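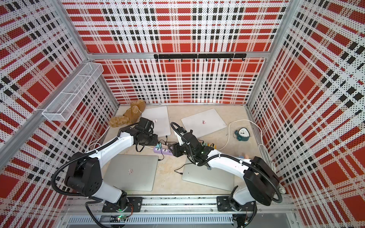

布鲁利(Brulley),2021年12月

排插,又称插线板、接线板、拖线板,规范名称为延长线插座或转换器,是由电源线、插头和一个以上插孔组成的移动式配电器具。它把墙面固定插座引到较远的位置,同时供多台电器取电。各地叫法不一,华北多称“接线板”,上海一带习惯说“拖线板”,粤语地区称“拖板”。

结构

排插一般由外壳、导电铜条、保护门、开关和电源线组成。外壳多用阻燃塑料,工业用产品也有金属外壳。内部的铜条有一体式和焊接式两种,前者接点少,接触电阻较低。保护门是插孔内的活动挡片,单侧受力时不会打开,用来防止儿童将金属物插入。部分产品另设过载保护器,电流超过额定值一段时间后自动断开,排除故障后需手动复位。

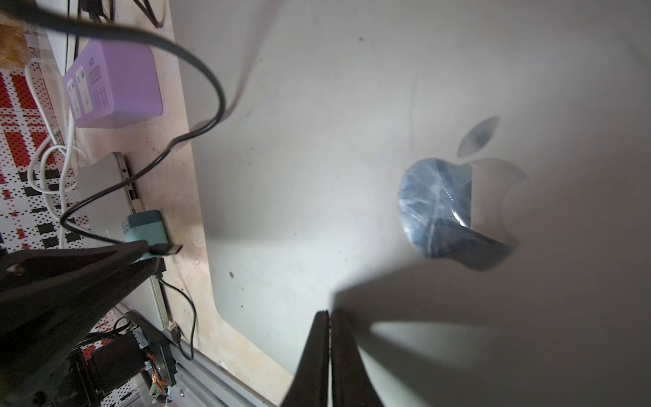 电源线的截面积决定排插能够承受的电流。线径偏细而负载较大时,导线会持续发热,绝缘层逐渐老化变硬。成卷的电源线散热较差,大功率使用时应全部展开。

USB接口

智能手机和平板电脑普及后,带USB接口的排插逐渐成为家用市场的常见品种。这类产品内置开关电源模块,将交流电转换为5伏直流电输出。多个接口通常共用一个模块,同时接入几台设备时,每个接口分得的电流会相应减少。笔记本电脑所需功率较高,多数仍通过专用适配器接在交流插孔上。 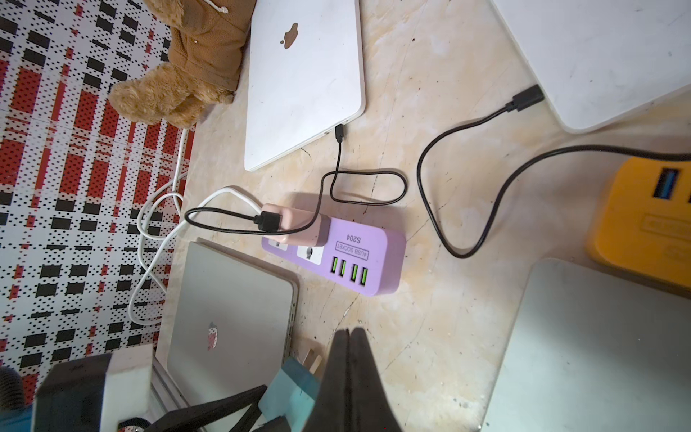
印有“4USB SOCKET”字样的淡紫色排插

使用与调查

排插不宜串联使用,也不宜压在地毯或被褥下面。电热水壶、取暖器、空调等大功率电器应直接使用墙面固定插座。插头松动、外壳变色或有焦味时应停止使用。

布鲁利地方用电史研究者Huệ Tôn与Thắng Ngô曾走访当地1,639户家庭,记录排插的摆放位置和使用年限。其中105户仍在使用没有保护门的旧式产品,多数放在厨房或书桌后方。两人于次年6月将结果整理成册,由Ondel出版社印行,全书分为9章,末章收录了各地对排插的俗称。

参见:插头与插座、过载保护、延长线、通用串行总线

分类:家用电器配件 | 电气安全 | 电源连接器
分享(8) 评论(0)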